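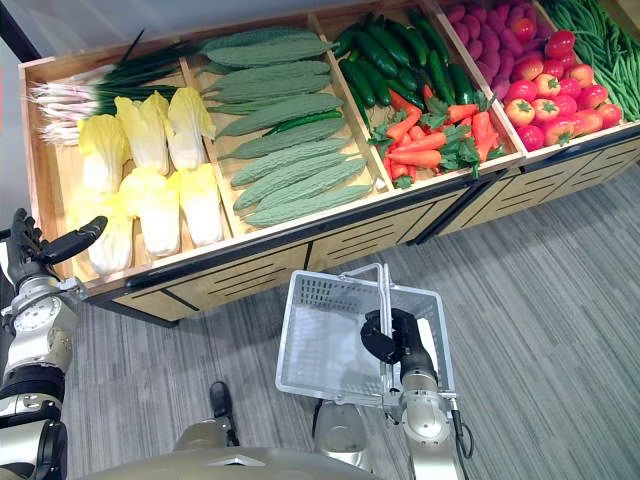
Odd items left in the wrong bin: clear them out or keep them in the recordings?

Posted by Oísin Mac Mathúna in Data gathering

We are collecting teleoperated examples for a shopping task. The robot holds a basket by the handle in one hand and picks vegetables with the other, going by a spoken request such as "one cucumber" or "two carrots". The stand has napa cabbages and scallions at one end, then bitter melons, then cucumbers with carrots in front, then sweet potatoes and apples, and green beans at the far end.

We have 200 episodes so far and the plan is 1,000. When I went back over the start of each one I saw that the bins are not always sorted. In this one a bright green thing like a pepper is lying in with the bitter melons. There is also an orange-red fruit back on the sweet potatoes. The operators never touched either of them.

Should I throw these episodes away and record them again with the stand tidied? Or does it not matter? My colleague Enda wants every episode to start from the same layout so the results are easier to compare. I am not sure that is right. Each reset takes us longer than the pick itself, so I would like to settle it before we do the other 800.

We record with Lulis, if that makes a difference.

Dalibor Vávra
Accepted, 14 replies

Keep them. A stray item is what the robot will meet in a real shop, and if it has only seen tidy bins it may learn "reach into the second bin" when you wanted "find a bitter melon". Those two look the same in your data until something is out of place.

What I would change:

Write down the strays. Add a field to the episode notes with the item and the bin it was in. You will want to pull those episodes out later and check them apart from the rest.

Ask for the stray now and then. If the green one is never the target, the model can treat it as part of the background. We did 80 episodes at Kirui where the request was for the item in the wrong place, and that was enough for us to see a difference in testing.

Move whole bins too. Your cucumbers and carrots share a compartment, so swap front and back every so often. The same goes for the apples and sweet potatoes.

Enda has a point about comparing results, but that belongs in the test set. Fix a few layouts for testing, photograph them, and never train on them. Let the training layouts vary.

Also look at the basket. If every episode starts with it empty, the robot will never have seen itself drop a second thing on top of a first. Start part of them with something already inside.

Liam Tully

just tidy it up before each one, takes a minute. we always did

Bríd Kinsella

I agree with Dalibor on keeping them, with one warning. Check how the requests are worded. We had 564 episodes for a similar stand and the people writing the labels used "pepper", "green pepper" and "chilli" for the same item. That did more harm than any untidy bin. Agree one list of names first and give it to the operators on paper.

Bitter melons are also hard to separate when they lie side by side like yours. Our operators tended to take whichever was at the front. If you want picks from the back of the bin, you have to put that in the request, for example "the one furthest away".

I don't know of anything in Lulis that would stop you adding a notes field. You may need to restart the session for it to show.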